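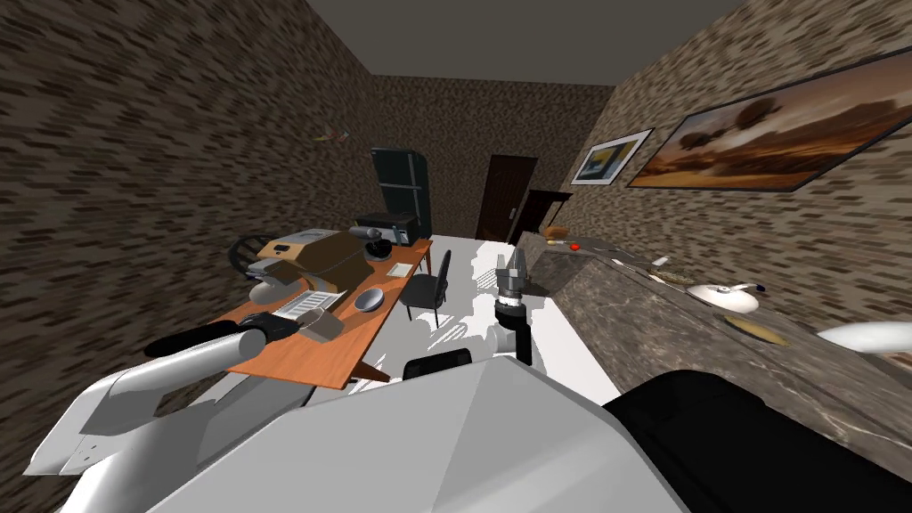 Department of Consumer Studies — Student Projects

Kitchen leftovers, week by week

So I spent February bugging 122 students about what they throw out. Bread wins, by a mile! Kirsten Hedegaard did the weighing with me (her scale, my notebook) and we filled four binders. Most people blamed big packages — I blame shopping hungry, which I do too. Salad came second, and five people swore they never toss anything. I still want to ask them about milk.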